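Erkitz-build mailing list
Subject: Re: Two arms on one bench, how far have you got?
Date: 9 January 2018

Hello all,

Lovely to find this in the inbox after the break, so I'll quote it and answer in bits:

> I saw on the Flodmont workshop board that the two-arm build
> is moving again. Is it still going to be a long object held
> at both ends? I tried something like that on my kitchen table
> in July with two cheap arms and they just fought each other
> until a servo got hot. What are you doing differently? And are
> you still driving it all from the Caltix boards?

Yes to the long object, yes to the Caltix boards, and your kitchen table fight sounds very familiar!

The main change is that everything now gets tried in the simulator before it goes anywhere near a motor. I've modelled the bench properly, with the frame, the front rail and the shelf at the back with its books (they were fun to do, and I like having something to look at). The arms are driven by the same Fu scripts that will run the real pair, so whatever I learn should carry over, apart from friction, which I have mostly guessed.

The test object is a big rolling pin. I chose it because it has a handle at each end, which gives each gripper an obvious job, and because a fat barrel with thin handles shows up any disagreement between the arms straight away. If one side is higher than the other you can see it from across the room. The two V-topped stands are there for setting it down. 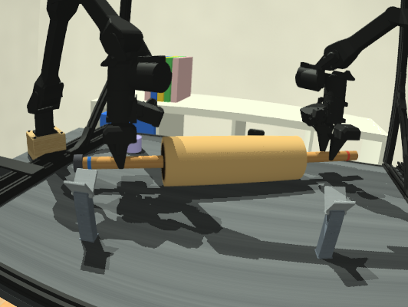
Both arms on the pin, stands in front. Slight tilt still to sort out.

As for your question about fighting, I think I know what happened to you, as it happened to me for weeks. Both arms were told exactly where to be, both were slightly wrong, and both pushed as hard as they could to get there. The pin is stiff, so the error has nowhere to go except into the servos. What I do now is let the left arm lead. It follows its path as before, and the right arm gets its target from where the left gripper really is, plus the length of the pin, with the stiffness turned well down along the line between the two. Across that line it stays firm, or the far end sags.

The other thing that helped was slowing down the grip itself. The close command used to be one step. It's now a ramp over 2000 ticks, both sides together, and neither arm is allowed to lift until both report contact. Dull to watch, but the pin has stopped jumping out of the fingers.

I also spent a happy evening on the wrist view. It's a very wide lens model, so everything straight comes out as a curve, and I was going to flatten it in software until I noticed how much of the bench it takes in. You get both fingers, whatever is between them and a good slice of shelf, and for lining up before a grip that is worth far more to me than straight lines. I'd leave yours unflattened to begin with and see how you get on.
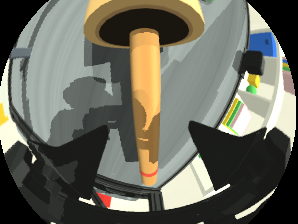

One reply that came to me off the list asked whether the coloured bands are doing any work or are only for show, and suggested that a band close to the end would be easier to find than the end itself, as the tip tends to vanish against a busy background. I think that's right! At present the scripts ignore colour completely and take positions straight from the simulator, and that is cheating when you think about the real bench. Finding the red band from the wrist view is now next on my list, and if anyone already has a bit of code that copes with a bent image I would love to see it.

Other odds and ends:

The mounting drawings have been corrected. The plate offset is 95 mm, and the older sheet was wrong, so please bin it if you printed one.

Whoever asked about the Caltix firmware, I'm on the version that came with the boards. I haven't tried the newer one and don't want to change two things at once.

I have run the pick-up 193 times with small random shifts in where the pin starts. I kept all the logs, and they are in the shared folder under Fu. The ones marked 3 at the front use the new ramp. Start with those, the earlier ones are a mess.

To the original poster, if your two arms are still in one piece, try the leader and follower trick with something soft first. A cardboard tube would do nicely. Let us know how it goes, and do say which servos you used, as I'd like to know what yours can take before they get hot.

Right, back to the tilt.

Best wishes from the Flodmont end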